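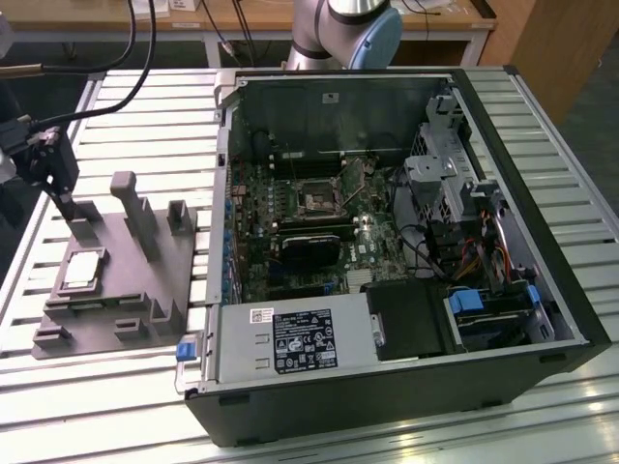
Our project looked at what happens to office computers when an organization decides it is finished with them, and whether a small repair group could keep more of them in use. We picked this subject after the Mundside library replaced the machines in its public study area and put the old ones in a storage room. Most of them were ordinary desktop towers of the kind found in schools and offices everywhere. With the side panel off, a Dell tower like the ones we worked with lies open flat on a table, and the motherboard, the memory slots and the empty processor socket can all be reached from above. That ease of access matters a great deal to the cost of repair, and we come back to it in the section on labor time.

The report was written by Remigiusz Wilczyńska and Prys Bellis for the second-year course in Materials and Waste. Prys did the interviews and the survey. Remigiusz kept the repair log and worked out the costs. We wrote the discussion together.

Background

When an organization replaces its computers it usually has three choices. It can pay a recycler to take them, sell them in bulk to a refurbisher, or give them away. In Mundside the first choice is the most common. The main recycler in the area is Flasano, which charges by weight and breaks the machines down for metal. A machine that still works is treated the same way as one that does not, unless the customer asks for it to be tested, and testing costs extra.

The second choice is only open to larger owners. Nasimura, the refurbisher we spoke to, does not send a truck for fewer than 200 units. The library had 49. A small school might have half that. This gap in the middle, too many machines to hand out to friends and too few for a bulk buyer, is the part of the problem we wanted to study.

Method

We asked the library for permission to test all 49 desktops before they went to Flasano, and got it in January on the condition that the drives stayed with the library. This meant every machine came to us with no storage. We tested each one with a known good drive and sorted it into one of three groups: works as it is, works after a part is replaced, or not worth repairing.

For the second group we set a limit on spending. If the parts cost more than what a similar used machine sells for locally, we stopped. Parts came from the third group first, and from the secondhand shop Mahmoudi when we ran out. We wrote down the time for each repair from the moment the case was opened to the moment it was closed again. Time spent waiting for a part was left out.

We also sent a short survey to small organizations in town, asking how they got rid of their last batch of computers and who made the decision. Ten of them answered. That is not a large sample and we do not draw percentages from it.

Results of the testing

More of the machines worked than we expected. Thirty-one started up and passed a two-hour test with nothing done to them except cleaning. Eleven needed a part. Seven were set aside for parts.

Among the eleven, the most common fault was memory. Five machines had a bad stick or one that was not seated properly. Three had a failing power supply. Two had a worn fan that made the computer shut down when it got warm. The last one had a fault that moved around, and it took most of an afternoon to find.
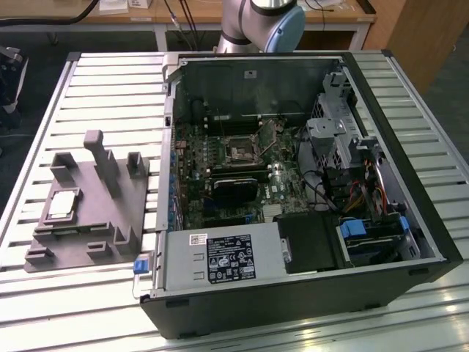
That last repair raised our average by a lot. Without it, the mean time for a repair was 35 minutes. With it, the mean was just under an hour. We give both numbers because a real repair group would meet cases like this and would have to decide when to give up. We did not set a time limit at the start, and we should have.

Processors gave us the least trouble. None of them had failed. We took the good ones out of the machines in the third group and kept them in antistatic bags with the model number written on the outside. Two were used as swaps while we were looking for the moving fault. The rest were left over at the end.

Costs

Total spending on parts and supplies was 755, counted in dollars. The largest share went to replacement drives, which the library's condition made necessary for every machine we passed on. Without drives the cost would have been small. We think this is the most useful finding in the report. Owners keep or destroy drives out of concern for private data, and that is reasonable, but it moves the biggest single expense onto whoever receives the computer. Several people in the survey did not know that a drive can be wiped and checked with free software.

We did not pay ourselves. If our hours are counted at the campus job rate, labor comes to more than twice the cost of the parts – and that includes only bench time, without the interviews, carrying and paperwork.

Survey answers

Six of the ten organizations had used Flasano or a similar service. Two had machines still sitting in a closet. One had given them to staff, and one could not say. In most cases the decision was made by an office manager with no technical background, who wanted the room back. Price came second. Four people said they would have given the machines away if somebody had come to collect them.

Discussion

The faults we saw were simple, and desktop towers are easy to work on. Skill was less of a barrier than transport and storage. We had a room for one term, and we still had to move the stack twice.

Our numbers come from one owner and mostly one type of machine. Laptops would be different, as would desktops that had been used in a workshop or a kitchen. We also did not follow the computers after they were handed over, so we can't say how long they stayed in use. A follow-up after one year would answer that, and we have left the contact list and the repair log with the department for any group that wants to take it on.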